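ぶどうとシダ柄のクロス 写真まとめ

2022-12-09

とりあえず写真だけ先に上げます。文章はあとで直すかも、直さないかも。

今回のテーマは冬のテーブル。主役はぶどう。赤、緑、黒っぽい紫の3色。クロスは白地に灰色のシダと小枝、オレンジの花が散ってるやつ。Dessteadの通販で見つけて即決、送料込みで2,000円。安い。届くまで8日かかったけど、まあ許容範囲。

壁はレンガ柄。灰色と青のあいだくらいの色。もっと赤いレンガにする案もあったんですが、クロスのオレンジが負けそうなのでやめ。

では写真。クリックで大きくなりまs。

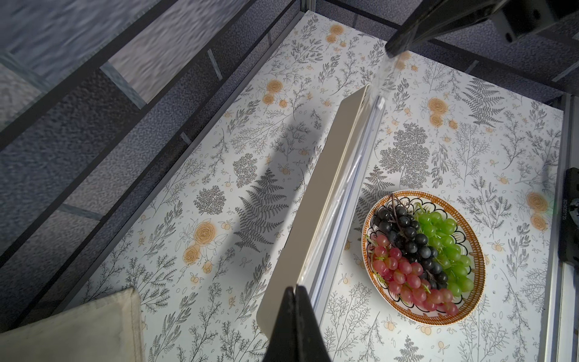 ぶどう、寄りで。緑の房のつやが好き。

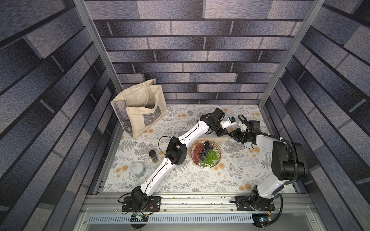
少し引いて。奥の隅にキャンバスのトート、手前に黒いフタの小瓶。
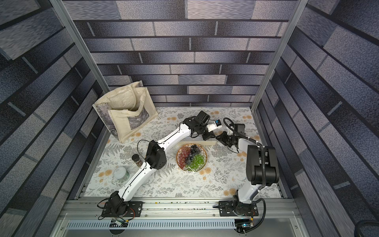
色の話。オレンジと灰色の組み合わせ、最初は地味かなと思ってたけど、果物を置くと急に締まる。りんごよりぶどうの勝ち。房がごろっとしてるので、柄が細かいクロスでもちゃんと目立つ。逆に柄の大きい皿と柄の大きいクロスは喧嘩するので注意。前に一回やって失敗してます。

トートはZodicoの古いもの。白黒の絵が入ったシリーズで、もう売ってないはず。型崩れしてるくらいがちょうどいい。アイロンはかけない派。

クロスの洗濯について、前の記事で質問もらってたので一応。うちはネットに入れて弱水流、干すときに端をひっぱるだけ。乾燥機は縮みました(別のクロスで、長さ155センチが目に見えて短くなった…)。ぶどうの汁がついたらすぐ水。時間がたつと本当に落ちないです。

配色のヒントはKrum Ivanovさんのブログから。灰色の植物柄にオレンジを足す、という記事。リンク切れてたらすみません、あとで確認しまし。

次回は2月、柑橘でやる予定。クロスは同じものを使うか、Pavlovićの無地にするか迷い中。無地なら壁の柄も変えたい。Zilticoの壁紙サンプルを取り寄せたので、届いたらそっちも載せます。

コメント返信遅れてます、すみません。週明けにまとめて返します。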